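Home News Workshops Library Get Involved Past Issues Contact

From the Learning Bench: Fall Catch-Up

It has been a good long while since we wrote anything for the newsletter about the robot arm upstairs at Hiltton, and a few of you have been asking at the front desk (very kindly, and more than once) whether it is still going. It is! It has been going nearly every afternoon since we moved the bench away from the window, and November has been our best month so far, so we thought we had better sit down and tell you about it properly.

For anyone who joined over the summer, the short version is that we are helping Druvow put together a big set of examples that a computer can learn from. Each example is one small job, done by a person who guides the arm through it by hand controls while the arm keeps a record of how it moved and what it could see. Pick up the gear, put it on the block. Slide the wrench away from the edge. Turn a nut over. They are the sort of jobs a four-year-old would finish in a blink and then ask for a snack, and yet the first time you try one through the controls you feel as if you are threading a needle in oven mitts. People get the hang of it faster than they expect, usually by the second cup of coffee.

We set ourselves a goal of 200 good examples for the fall, and as of this writing we have passed it, which made for a very cheerful evening and a rather lopsided cake. Druvow had only asked for 50 to begin with, just to see whether the bench was set up right and whether our notes made sense to somebody who had never met us. They did make sense, apart from the ones where we had used our own nicknames for the pieces, so we have had to stop writing "the doughnut" and start writing "blue nut" like sensible people.

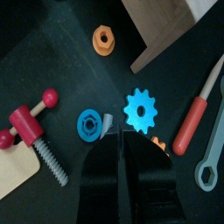

The toy tools came from Wibisono, who lent us two boxes of them back in the spring and have been generous about letting us hang on to them. We had been using kitchen things before that, spoons and measuring cups mostly, and they were fine, but the toys are much better company. They come in such different shapes that every reach has to be thought about a little. A flat cyan gear has to be taken by its rim, and the fingers need to come down nice and straight or it skates off across the green tabletop. The clamp is another matter altogether, with its red knobs on a wooden rod and that long gray threaded screw sticking out, and new people nearly always go for the screw first. The colors help too. When you are writing up your notes at the end of an afternoon it is a pleasure to put down "orange hex nut" and know exactly which one you meant.

We do like to keep the table busy. In the early weeks we laid everything out in tidy rows, as you would for a yard sale, and Druvow wrote back very politely to say that the examples were lovely but all a bit alike. Now we tip the pieces out, give them a stir, and leave them more or less where they land. One piece may sit half behind another, or lie right up against something you don't want to touch, and whoever is at the controls has to find a way in. It makes for slower going and a fair amount of muttering. It also makes for better examples, and the folks at Druvow were so pleased with the last batch that they sent us a tin of ginger cookies, which did not survive the afternoon.

A question that comes up every time we show visitors around is what happens to the attempts that go wrong. We keep a good many of them! If you miss the nut, back up, and try again, please let the recording run to the end and mark it in the notebook as a second try. Those are useful in their own way, as the learner needs to see how a person gets out of trouble. The ones we throw out are the ones where somebody stopped halfway to answer the phone, or where the wrong job was written down. If you aren't sure which sort yours is, put a question mark beside it and we will look at it together the next time you are in.

A few housekeeping matters while we have you. Please start each recording with the fingers open and well up off the table, then come down to the piece. Several of us (the writer of this item included) have gotten into the habit of beginning already halfway there. Please also stir the pieces between jobs, even when you are on a roll and would dearly love to do the same one again. And the notebook with the green cover is for the arm only. The one for room bookings is on the hook by the door, and the two have been getting muddled, so that we now have a pottery class entered as an attempt on the wrench.

We would love more hands at the controls, and left-handed people would be especially welcome, as nearly all of us are right-handed and we suspect it shows in the way we come at things. You don't need to know anything about computers or robots. If you can play a slow card game without losing your temper you will do very well. Sessions run from 2 to 4 in the afternoon and we ask that you come for at least one full session, the first half of which is mostly practice with somebody sitting beside you. There is a sign-up sheet at the front desk at Hiltton and another on the corkboard at Ballik, next to the bus timetable.

After the winter break we hope to move on to jobs with more than one step, such as fetching a nut and setting it down beside the tool it goes with. We tried a couple of these the other week, purely for fun, and they took ages, and everyone wanted another turn. Wibisono has offered us a third box of pieces when we get that far. If anybody has a shallow wooden tray they could spare, something with a low lip that would sit flat on the bench, we could put it to good use, and you can leave it at the desk with a note saying it is for the arm.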